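Household chore robots

A chore robot is a machine meant to take over cleaning, tidying or laundry in a home, or the same sort of work on a shop floor. I've kept this entry going for a while now, and the question everybody asks me is whether they can do it yet. My short answer: some of it, slowly, on a good day!

Floors are the easy part. Disc vacuums have managed those for years (mine still gets stuck under the couch). Anything that takes two hands and a tool is a different story. Take the plain old brush and dustpan. You have to hold the pan at the right tilt, bring the dirt to it, then lift the whole thing without dumping it back out, and you do it all without thinking.
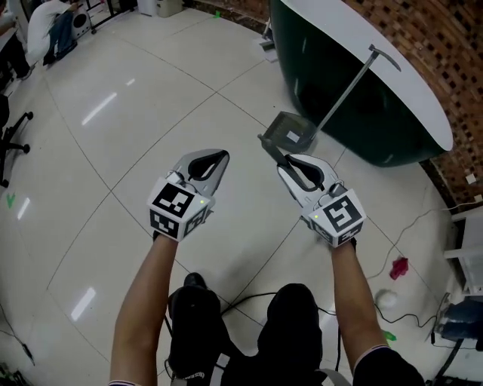 Dustpan work with hand-held grippers

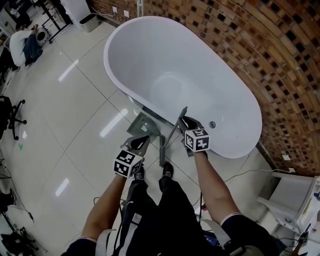

PLODCOMBE, April

A lot of teams now start with people doing the job through grippers, so the machine has human moves to learn from. The Tak project went this way and collected 3,000 short runs of floor and bathroom chores. Its first sweeping model was trained on 1,093 of them, and I'd love to know what was wrong with the rest (the write-up doesn't say).

Results so far are mixed. In the Drullell trial, a two-armed machine was given 165 sweeping jobs and finished almost 38 percent with no help. Long handles gave it the most trouble, with dropped brushes high on the list. Flitus, a smaller outfit that works on shop floors, skips the dustpan altogether and gives its robot a suction nozzle. I think that's kind of cheating, but shop owners seem happy with it.

Speed is the other sore spot. The Drullell machine took several minutes over a spill I could clear in one, and it left a thin line of dust where the pan met the tile. Then again, so do I.

See also: robot vacuum, gripper, learning from demonstration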